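4. Instalación del deshumidificador en dormitorios

Esta sección corresponde al Pruder de depósito extraíble. Antes de nada, una advertencia que el folleto comercial se salta: un deshumidificador saca agua del aire, pero no arregla una pared que filtra. Si la mancha crece cuando llueve, llame a un albañil y deje el aparato en la caja.

4.1 Antes de enchufar

1. Deje el aparato de pie durante 2 horas. Si ha viajado tumbado, déjelo hasta el día siguiente. El transportista jurará que vino siempre derecho; haga como si no lo hubiera oído.

2. Retire las cintas del depósito y la espuma que sujeta el flotador. Esa espuma es blanca, igual que el flotador, y mucha gente se la deja dentro.

3. Compruebe que el filtro está en su sitio y que la pestaña hace clic. Sin filtro el aparato también arranca, y ahí está el problema.

4. Enchúfelo directamente a la pared. Nada de regletas, alargadores ni temporizadores de ferretería.

PRECAUCIÓN: no coloque el aparato sobre moqueta gruesa ni sobre una alfombra que se hunda. La rejilla inferior necesita aire.

4.2 Dónde colocarlo

El manual original pedía «un lugar central de la habitación». Quien escribió eso no ha dormido en un cuarto de nueve metros con armario empotrado. En la práctica, basta con respetar lo siguiente:

1. Deje 40 cm libres por detrás y por los lados, y más por arriba si el modelo expulsa el aire en vertical.

2. Aléjelo de cortinas, colchas y ropa colgada.

3. No lo ponga pegado al radiador. El sensor leerá un aire más seco que el del resto del cuarto y el compresor parará antes de tiempo.

4. Cierre ventanas y puerta mientras funcione. Parece obvio – la mitad de las reclamaciones por «no recoge agua» que revisó Candela Urquijo venían de pisos con la ventana abatida.
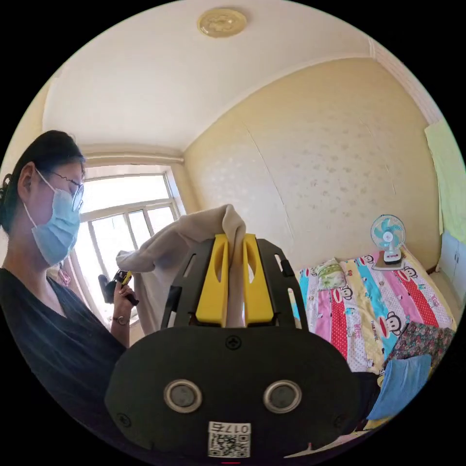
Si el dormitorio tiene una pared que da a la calle, oriente la salida de aire hacia ella, sin tocarla. Mueva la cama un palmo hacia dentro si el cabecero está apoyado en esa pared. Ningún aparato seca lo que queda aplastado detrás de un mueble, diga lo que diga la etiqueta.

4.3 Primer ajuste

1. Pulse el botón de encendido y espere a que se estabilice la lectura. La cifra de los primeros minutos no sirve para nada.

2. Seleccione una humedad del 55 %. El modo «Confort» elige por usted, con un criterio que no hemos encontrado documentado en ninguna parte.

3. Ponga el ventilador en velocidad baja para la noche. El fabricante lo llama «silencioso». Nosotros lo llamaríamos velocidad baja.

4. Vacíe el depósito cuando se encienda el piloto y vuelva a colocarlo hasta el tope. Si queda torcido, el compresor no arranca.

NOTA: compare la lectura con un higrómetro aparte. En enero, Torquil Guthrie dejó tres semanas un Hladun barato junto al aparato y los dos rara vez coincidieron. Fíese de la tendencia, no del número exacto.

4.4 El «modo purificador»

Hace girar el ventilador con el compresor parado. El aire pasa por la misma malla de siempre, que retiene pelusa y poco más. No lo use como sustituto de ventilar. Los cartuchos perfumados Brumidora encajan en la ranura lateral, pero dejan residuo en la rejilla y su uso no está previsto en esta guía.

4.5 Si aparece el código 119

1. Apague y desenchufe.

2. Saque el depósito y mueva el flotador con el dedo. Debe subir y bajar sin rozar.

3. Limpie el filtro con agua tibia, sin jabón, y séquelo a la sombra.

4. Espere diez minutos y vuelva a encender.

Si el código regresa, no repita la operación toda la tarde. Anote el número de serie de la placa trasera y solicite la reparación con la factura a mano.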